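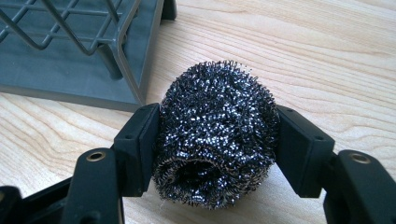 Reading time: 4 minutes

Workshop notebook – cleaning and finishing bench
Entry date: 2024-01-09
Subject: Metal scouring pads, stock, use and storage

Purpose of entry

The bench has been using metal scouring pads for three separate jobs since September, and the notes on them are spread over several pages. This entry brings them together and records today's trial on the Wundard trays. Staff using the bench should read the sections on surfaces and storage before drawing a pad from the cupboard.

Description of stock

Two kinds are held. The first is the coarse coiled type, made of thin metal ribbon rolled on itself and more or less egg-shaped. A pad of this kind can have a hollow at one end where the coils turn inward. The second is the flat woven type supplied by Okamis, which is softer and wears through at the folds.

Colour is a poor guide to condition. A coiled pad may look dark grey to black over most of its surface and still show bright metal where the strands curl. Brownish or bronze-coloured ends are harder to judge by eye. They may be rust, residue from a previous job or the ordinary colour of the strand. The current practice is to press the suspect ends onto a damp white cloth and leave them for 10 minutes. If a brown mark comes off on the cloth, the pad goes to rough work only.

The hollow should be checked as well. Grit and food residue collect there and are not removed by rinsing the outside. Open the coils with a wooden skewer and flush from the closed end.

Trial on trays

The trays came from the Popescu kitchen with baked-on residue along the inside corners. Each was soaked in warm water and washing soda, drained, and scoured by hand with light pressure. Gloves were worn throughout.

Tray A, coiled pad. The residue lifted from the flat base quickly. The corners took longer, as the pad is too wide to enter them unless squeezed. Pressing in the sides so that the end bulges gave a narrower working face and cleared most of the remaining deposit. Fine scratches were left on the base and can be seen under the bench lamp. They follow the direction of the strokes.

Tray B, flat woven pad. Slower on the base and better in the corners. Scratching was lighter. The pad began to shed short pieces of wire before the job was finished and was discarded.

Pads were weighed dry before and after, but the second reading for the woven pad is not reliable. It was taken before the pad had drained properly and should be disregarded. The coiled pad showed no loss that the bench scale could register.

A repeat is needed with a longer soak. The soak used today was 300 millilitres of solution per tray, which did not cover the upper part of the corners – the comparison there is not a fair one. Use the deep sink next time.

Surfaces

Coiled pads may be used on bare cast iron, on oven racks and on unpolished steel trays that are already marked. They may not be used on enamel, non-stick coatings, aluminium, glass or any polished surface. The Koneren pans are coated and are excluded, including their undersides. One lid was marked in September by a pad left on the draining board beside it, and the mark did not polish out.

Stray filaments are the main concern with both types. The ends stand out all around the pad, catch on cloth and skin, and break off when the pad is dragged over a sharp edge. After scouring, every item is to be rinsed twice and wiped with a pale cloth, and the cloth inspected. A magnet passed over the sink strainer picks up most of what remains. It did not pick up everything today. Two short pieces stayed in the strainer and had to be removed with tweezers, so the alloy may differ between batches. Batch 936 is the one now open. The label from the earlier batch was not kept.

Storage

Pads left in the dish by the tap stay wet underneath. The dish has been removed and a wire rack put in its place. After use, shake the pad out, stand it on the rack with any hollow facing down, and return it to the cupboard once dry. Do not store pads loose with the cloths. Pads reserved for rough work go in the lidded tin on the lower shelf.

No pad is to be kept near the battery charger or any open terminals. Fine steel strands can short a battery and ignite.

Outstanding

Repeat tray trial, deep sink, full soak.
Magnet check on one unused pad of each type.
Ask Okamis whether a heavier woven pad is available.
Replace the cupboard label, which still reads "sponges".
Return both trays to Popescu after the repeat. Scratches on Tray A to be noted on the return slip.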